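Wotidano Player Guide
Section 4: Setting Up Your First Warden

The Warden is the class people pick when they want to stand in front of things and be hit by them. If that sounds restful, read on. Set-up takes a few minutes, provided you don't start fiddling with the shoulder plates.

Before you begin: finish the tutorial at Brekley. The talent screen stays locked until you do, however hard you click on it.

1. Open the Talents tab and choose Bulwark. You can switch to Reprisal later, but not before level 22, and the game will charge you for changing your mind.

2. Put your first three points into Thick Hide. It has no animation, no sound and no glow. Take it anyway.

3. Drag Shield Slam, Taunt and Brace onto the first three slots of your action bar. The default layout puts Taunt next to Dismount, and we have had letters.

Note: Brace costs 40 Resolve and your starting pool is 30. This is intentional, according to the design team. You earn the difference by being hit, so let something hit you first.

4. Visit the quartermaster in Arancibia and trade your starter sword for the Prukwood Mace. It's slower and uglier, but each swing returns more Resolve.

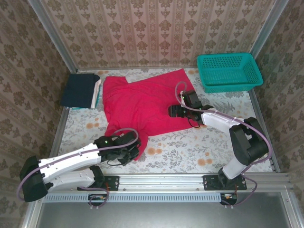
5. Set your threat display to Always. With the default setting, the warning appears only once a monster has already left to eat your healer.

6. Practice on the dummies behind the barracks. Hit Shield Slam, wait for the shield icon to flash, then hit Brace. Repeat until you can do it without looking down.

Caution: Don't use Taunt on the dummy at the far end of the row. It answers.

7. Queue for the Millrace dungeon. It needs a party of four, and as the Warden you'll be expected to know the way. Left at the waterwheel, then down – the stairs going up lead to a locked door and some very patient bats.

If your Resolve bar stops filling

Check that you haven't equipped a two-handed weapon. Brace stays on the bar and looks perfectly healthy, but without a shield it does nothing. If the shield is on and the bar is still stuck, log out for 20 seconds and come back in.

Guide text by Viera Vávra. Talent numbers checked by Feng-yi Shek after the August patch.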